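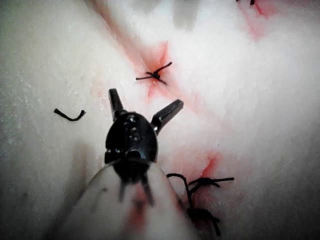

Visit report: building services open day, Buddale Clinical Training Building

The Buddale open day ran through one afternoon in March and covered the mechanical and electrical services of the training building, including the roof plant. I went mainly for the air handling. Our own job at Trilley has a similar brief, with teaching rooms stacked over offices and a tight roof, and the design is still open enough to change.

Groups went up from the foyer every half hour. Mine was the 2:30 group. Hard hats were needed for the roof only. The handout was a single folded sheet with a floor plan on one side and a simplified air schematic on the other, and the schematic showed the plant as first designed, without the run-around coil that was added later.

Air handling

There are two main units, both by Holovko, set end to end on the north side of the roof. Each has a panel filter, a bag filter, a run-around coil, a chilled water coil, a hot water coil and a plug fan. Access doors are on one side only and open against the prevailing wind, so the fans need to be slowed before anyone works in the filter section. The guide said filter changes are now booked for early mornings.

The run-around coil uses a glycol mix and its pump is at waist height, which I liked. The expansion vessel sits behind the pump, though, and the gauge can only be read by leaning over hot pipework. Insulation on the bends was neat, metal clad, with removable boxes at the valves. Two of the boxes had been left off and were stacked under the pipe bridge.

Supply ductwork drops through one riser. The design allowed a clear working width of 530 mm in front of the fire dampers. On the upper floor this has been kept. One floor down a cable tray has been run through the same space, and the damper access panel opens only part of the way before it meets the tray. We have the same clash on our Trilley drawings and I have since marked it up. 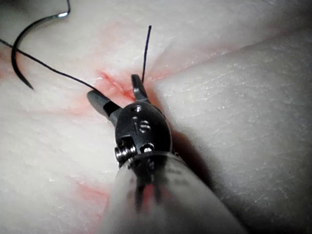
The teaching rooms each have their own supply volume box, with return air taken at high level through slotted grilles. Setpoint is 21 degrees with a narrow dead band, and users can shift it a little from a wall controller. At Buddale the wall controllers are by the doors, out of the supply air, and mounted at light switch height. Older rooms in the same precinct have them over the benches, where heat from equipment throws the reading out.

Noise was lower than I expected. I had a handheld meter but took no formal readings, as there were too many people talking. Subjectively, the supply grilles could be heard only when the group stopped. The return side was louder, with a faint whistle at one grille that I would put down to a balancing damper set too far closed.

Lighting

Fittings are recessed LED panels at 4000 K, on a grid that does not line up with the ceiling tiles in the corridor - a small thing, but it shows. The teaching rooms have a second circuit for task lighting over the benches. General and task circuits can be dimmed separately. With the general lighting turned down the contrast between bench and floor is strong, and the people who run the building would have preferred a preset that stops it going below a fixed level. That can be done in software and is on their list.
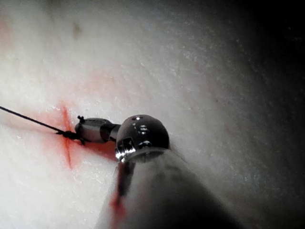

Teaching floor, Buddale: white textured surface with a thin red line.

Controls

The building management system is by Comitz. We were shown the front end on a wall screen in the ground floor plant office. Graphics are plain and quick to load. Alarms are sorted into three levels, and the lowest level had 18 open items on the day, most of them filter pressure switches that trip in gusty weather. Trend logs are held on site for 17 months and then moved to an archive server.

Point naming was the weak part. Two naming styles are in use, one from the original contract and one from the coil upgrade, and a search for a pump brings up only half the pumps. I asked if a rename was planned. It is not, as the maintenance contract refers to the old names.

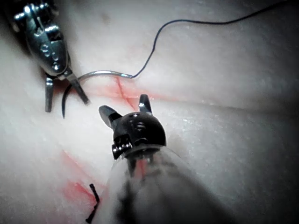
Demand control on the teaching floor works from carbon dioxide sensors in the return duct. This averages several rooms together, so a full room next to an empty one gets less air than it should. Separate room sensors were priced and dropped at tender. For Trilley I would keep them in and give up the coloured duct cladding if money has to be found.

Water and drainage

Covered quickly at the end. Hot water is a circulating loop with thermostatic mixing valves in ceiling spaces, each with a label on the tile below. Condensate from the roof units runs to a tundish inside the riser. The trap is deep enough for the fan pressure, and there is a clear section of pipe to check it by eye.

Points for our job

Move the Trilley cable tray out of the riser access zone before the drawings go out again.
Ask Holovko for door swing options and prices for both hands.
Fix one point naming style in the controls specification.
Put expansion vessel gauges where they can be read from the walkway.

The visit finished 10 minutes late. Parking is on the east side, and the roof tour is not suitable for anyone who has trouble with ladders.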